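Trimming idle time from handheld gripper demonstrations
Wednesday, October 6, 2021

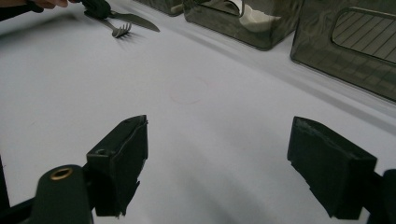 The sorting policy we trained in April had a habit of hovering. It would reach the work area, open its fingers and stay there, sometimes until the episode timed out. I suspected the demonstrations, and over the past two weeks I tested that.

The full set has 2387 demonstrations. Operators tend to wait before the first reach and again after the last release, and the recorder keeps all of it. A policy trained by plain behavior cloning sees a long run of nearly identical views paired with zero motion, so it learns to produce zero motion.

The filter is simple. I compute fingertip speed from the tracked pose, smooth it, and drop any still segment longer than 500 ms unless the finger width is changing. That last condition matters. Without it, slow grasps on thin flatware get cut in half – my first version did this and the policy closed on air.

A further 438 demonstrations were discarded because tracking was lost partway through. I removed these from both training sets so the comparison stays fair.

Stalls went from 13 in the baseline evaluation to two with the filtered set, same start positions, same network, same number of training steps. Grasp accuracy did not change in any way I would defend. Ülle Mockus has pointed out that both runs used a single seed, and she is right. Two more seeds are training now on the Gredico machine.

The threshold was picked by hand. I have not tried it on the Dresterura recordings, where the operators move more slowly.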